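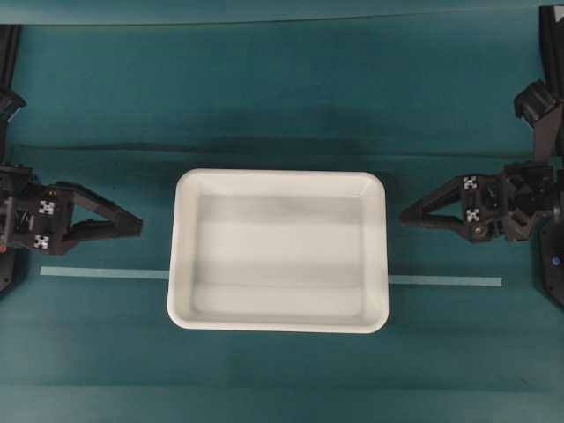 2 min read

I own one plastic tray that I'd save from a fire, and it's white, rectangular and dull as anything. I bought it to tidy up my craft table (a teal cloth over a wobbly desk, if I'm being grand about it) and I haven't stopped using it since!

It all began with a jar of 113 buttons that went over one evening in September. I found the last of them in a slipper. After that I wanted sides on everything, so off I went to the big Tufa shop in Stanuvport, where they stock up to 800 sorts of box, tub and basket, and came home two hours later with a tray.
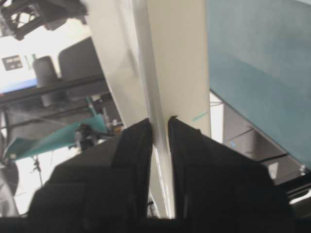 White against teal, still my favourite pairing for a work corner.

What do I look for now? Rounded corners, first of all, as crumbs and glitter get stuck in square ones. Then a good broad rim. I've had thin-lipped trays from the Clultix range and they were fine until I filled them with beads and tried to carry them upstairs, one-handed, with a mug in the other hand. Never again.
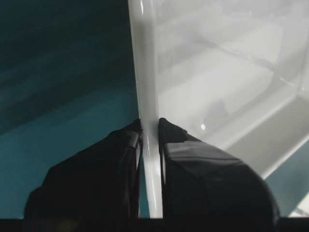 My other rule is to tip the whole thing out once a month, even when it looks tidy. Last time I got back three thimbles, a Fumon loyalty card and a very old mint. Then a wipe with a damp cloth, and only the things I've used go back in. The rest goes in the drawer, and the drawer is a subject for another month.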